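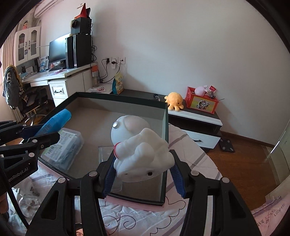 About Dudthorpe Juniors

Hello, and thanks for clicking through! I'm Maribeth Ambrosio and I run Dudthorpe Juniors Football School, along with Dindo Yap, who does most of the shouting, and Rhea Mangubat, who looks after the goalkeepers and anybody under seven. If you've got a child who kicks things round the kitchen, you're probably in the right place.

How we got going

I played right back for a works team for years (badly, then a bit less badly) and when my knee packed up I did my coaching badges mostly to give myself something to do on winter evenings. Dindo was on the same course. We were paired up for a session on throw-ins, of all things, argued the whole way through it, and by the end of the month we'd booked half a pitch at the Alvarado ground and stuck a notice up in the chip shop. 14 children came to the first one. It chucked it down, we had one bag of balls between us and I'd left the bibs on the bus.

We now have over 35 coaching hours a week in term time, and we still use the Alvarado ground, although these days we get the whole of the pitch and a cupboard.

What we do

Mini Kickers is for ages four to six and it's Rhea's baby. There are no positions and no league table, and quite a lot of it is pretending to be crabs. Parents stay for this one, please, even if you only sit in the car with the door open.

Juniors is seven to eleven. We do ball work first, always, then small-sided games with the pitch chopped into strips. Everyone has a turn in goal until they're nine. I know some of them hate it. Some of them come back the next week asking for gloves, so we're keeping it.

The Seniors group goes up to 16 and plays in the Bemon League, with a boys' side, a girls' side and a mixed development squad that trains but doesn't have fixtures. If your teenager has never played before, the development squad is where I'd start them, and no, they won't be the only one.

How we pick teams

I get more emails on this than on everything else put together, so let me just say it. Up to the under-11s, every child who turns up to a match gets at least half of it on the pitch. We have lost games because of this and we'll lose some more. From under-12 upwards the coach picks the side, but training counts, and a talented player who skips three weeks will be starting on the bench. If you're unhappy about it, ring me the next day. Please don't tackle Dindo in the car park, he's got cones to put away.

I'll admit I have strong opinions about the way football for kids is run in this country. I think we sort them into good ones and not-so-good ones miles too early, and I think the late growers get forgotten. You're welcome to disagree with me, plenty of our parents do, and I'll happily talk about it until your tea goes cold.

The new changing rooms

We did it! The old block at Alvarado had a shower that only worked if you held the handle, and last year's sponsored dribble raised £2,638 towards getting it sorted. Maricel Buenaventura organised the whole thing and also dribbled the furthest, which seemed a bit much. The Flovmont Road side now has 2 proper changing rooms with separate toilets and hooks at a height the little ones can reach. The new season kicked off from there on 11/09/2023 and I spent the whole evening turning the lights on and off.

Who to talk to

For places, trial sessions and anything to do with age groups, it's me. Charito Maglaya does kit and subs, and she's also the person to ask if money's tight, as we keep a few reduced places and she's very discreet about them. All our coaches are checked and first aid trained, and Rhea is our welfare officer, so if something is worrying you or your child go straight to her.

First session is free. Bring shin pads, a drink and a coat for afterwards. Boots are nice but trainers will do for the first few weeks, and there's a box of outgrown boots in the cupboard if you'd like a rummage. Name in everything, please, especially the left one.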